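Notes for talk, organ restoration evening, October 3, 2024
Speaker: Celeste Carvalho

Start with the sound. Play the short recording of the Burard organ before saying hello. Let the last chord die away.

Introduce myself. Came to Vumham as assistant organist, stayed on for the rebuild. I play it most weeks and I was in the building for nearly all of the work. 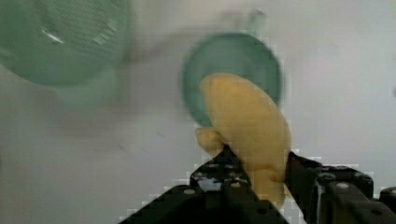
The instrument: 3 manuals, 39 stops, 2,087 pipes. Explain what a stop is. Most people think the gold pipes at the front are the whole organ. Ours at the front don't speak at all.

What was wrong with it. Leather in the wind chests had split. Notes in the pedal sounded by themselves during sermons. Tell the funeral story, keep it short.

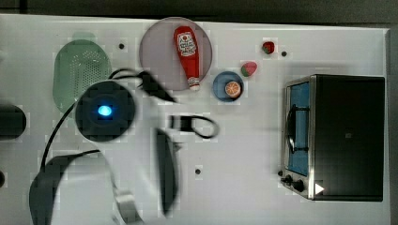 The work. 1,071 pipes went to the Rondonuwu shop for cleaning and repair. The others were cleaned in the side chapel. We used the piano for services until May. Choir got better at singing without accompaniment.

Play second recording: same hymn verse, before and after. Ask which people prefer. Some will like the old one.

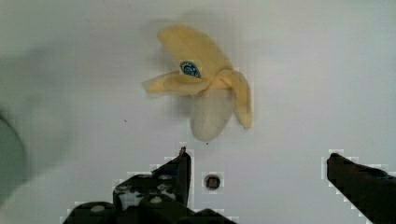 Tuning. The reeds drift when the heating comes on, so we tune with the church at service temperature.

Mention the new piece by Plekari, written for the reopening. Slow opening on one flute stop, full organ only on the final page. Play the first page live if the blower is on.

Questions. Then anyone who wants to try the keys can come up to the loft, four at a time. Mind the low beam.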